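Nova Brushed Fleece Throw, Charcoal
by Sindora Home

Home > Bedroom > Throws & Blankets > Nova

In stock. Ships in 4 business days

Heavy, soft, dark. Our Nova throw is back for January after selling out before the holidays. Same fleece as last time, new hem (the old one curled, we heard you). Brushed on both sides so there's no wrong way up. Charcoal only for now, oatmeal and rust coming when the mill gets round to it.

Good for: end of the bed, back of the couch, the car, a cold office. Folds down small enough for a shelf or the bottom of a closet. Not great for: picnics. Picks up grass like you wouldn't believe. 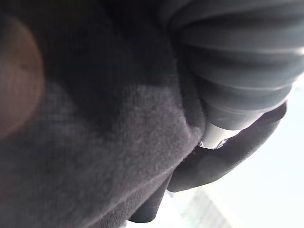
Color note. Charcoal is a dark gray and goes close to black in low light. In daylight it's softer, a bit dusty. If you're trying to match a true black sofa, order a swatch first. Swatches are free, one per color per household, add to cart as normal and the price drops off at checkout.

Pile is short. Expect some loose fibers the first couple of washes, that's normal for a brushed finish and it settles down. Wash it on its own the first time. Really.

Details
Fabric: brushed polyester fleece
Sides: brushed both sides
Hem: double stitched, flat
Color: Charcoal
Made by: Ristić Textiles for Sindora
Item no.: NV-33

Care
Machine wash cold, gentle
No fabric softener (flattens the nap)
Tumble low or line dry
Do not iron. It will melt
Lint roller is fine, stiff brush is not

Folding it
Lay flat, smooth out with your hands, edges in to the middle, then in half. Roll it if you're short on space. Creases drop out overnight if you hang it over a chair, no need to steam. Long storage: breathable bag, not plastic, and keep it away from anything with velcro.

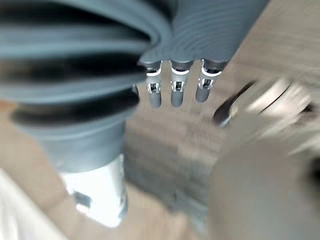 Gray hand, three fingers pointing down, white brackets at the joints.

Shipping and returns
Orders leave our Grernden warehouse Monday to Friday. Flat rate shipping, free if you buy two or more throws. Returns within 20 days, unwashed, with the tag still on. We cant take back anything with pet hair on it, sorry. Swatches don't need to come back.

Common questions

Is it warm enough on its own?
For the couch yes. For sleeping in winter, use it over a comforter.

Does it pill?
A little, where it rubs. Armrests mostly. Low heat and no softener helps alot.

Is it the same as the Nova Lite?
No. Lite is thinner and brushed on one side. This is the heavy one.

Can I get a bigger size?
Not this season. Sign up for stock emails and tick "throws".

Do you sell it to hotels and rentals?
Yes, minimum 17 pieces, use the trade form at the bottom of the page.

Also in this range: Nova Lite throw, Nova pillow cover, Nova bed socks (last few pairs)

Page updated Sunday, January 21, 2018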